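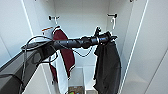
Dark garment held up at an open white wardrobe.

Kerkwood team notes, read me first

Hello! I keep this folder for anyone joining our small charity team, whether you're in the Asden office or out in Xaba. It holds 23 short write-ups of our Monday calls, plus 2 longer ones from the September visit (those were hard weeks and I've left them fairly raw).

Each file is plain text. The top line gives the place, then who chaired, then what we agreed. I've taken out names and anything said in confidence, so some bits read oddly – sorry!

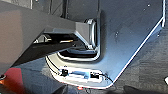

Close view, grey gripper on the left.

Eight of the notes are about the Oron savings group and they overlap quite a lot. Start with the newest and work back. The spellings of villages aren't consistent yet, I'm getting there.

Please don't pass the folder on outside the team without asking me. Last tidied Monday, February 12, 2018.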